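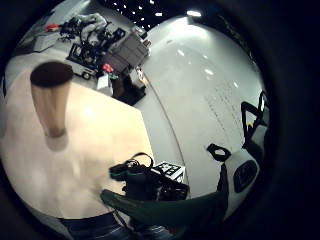

Akach Publishes Setup and Care Routine for Its Hand-Held Gripper Station

ZIRNIA, 11/27/18 - Akach today released the setup and maintenance routine it uses for the hand-held gripper station at its Zirnia workshop. The document covers mounting the wrist camera, checking the jaws, routing cables and replacing worn parts. It is free to download and may be copied by other shops.

The station has one table, one hand-held gripper with a wide-angle camera fixed to it, and a printed square marker that gives the software a reference point. An operator holds the gripper and carries out a short task, such as approaching and picking up a cup. The recorded motion is later used to program a robot arm. A camera that has shifted on its bracket can spoil a full day of recordings, and most of the routine deals with preventing that.

"We wrote the first version in May after we had to throw out 297 recordings," said Meifang Guo, who runs the station. "The camera bracket had worked loose on one side. The picture looked fine to the eye, but the numbers were off. Now the bracket gets checked before anyone picks up a cup."

Daily setup

The operator starts with the gripper powered off. The lens is wiped with a dry cloth and the two bracket screws are checked with the short driver kept at the station. The jaws are opened and closed by hand through their full travel. If they catch at any point, the gripper is set aside and the spare is used.

Cables come next. Each connector is pressed home and the slack is clipped so that it does not pull on the camera when the operator reaches across the table. Akach found that most dropped signals came from one connector being tugged during long reaches.

With the power on, the operator records a short test clip of a cup standing on the table and plays it back. The dark ring at the border of the fisheye view should be even on all sides. An uneven ring means the lens has moved, and the calibration has to be run again. Markers are replaced when a corner is bent or the print is scratched.

Lighting is part of the check as well. Overhead lamps can leave glare on a light-colored tabletop or a glossy floor. The routine asks operators to lock the camera exposure once the test clip looks right and to leave it alone until the end of the shift.

Scheduled service

The finger pads are changed after every 1596 grasps. The jaw pivot is cleaned and given one drop of light oil at the same time. At 3193 grasps the camera cable is replaced, whether or not it shows damage. The old cable is cut in half before it goes in the bin - two of them found their way back into service last year.

A full calibration takes nearly 36 minutes. It is done after any lens change, any bracket repair, or a drop onto the floor, however short the drop.

Operators wear gloves during recording and take them off for work on connectors and screws. Gloves with loose threads at the fingertips are not to be used near the jaws.

Repairs

The routine includes drawings for a revised camera bracket made by Biltuvier. The new part has a locking tab in place of the second washer and fits grippers already in use. Cai, which supplies the finger pads, reviewed the section on pad wear and added a page on storage.

"It's a few pages and a parts list," Guo said. "Print it, hang it by the table, and write the grasp count on it at the end of the day."

Shops that want the printed version can request it from the Akach service desk in Zirnia. Bracket orders placed through Akach will ship with the screws and driver included.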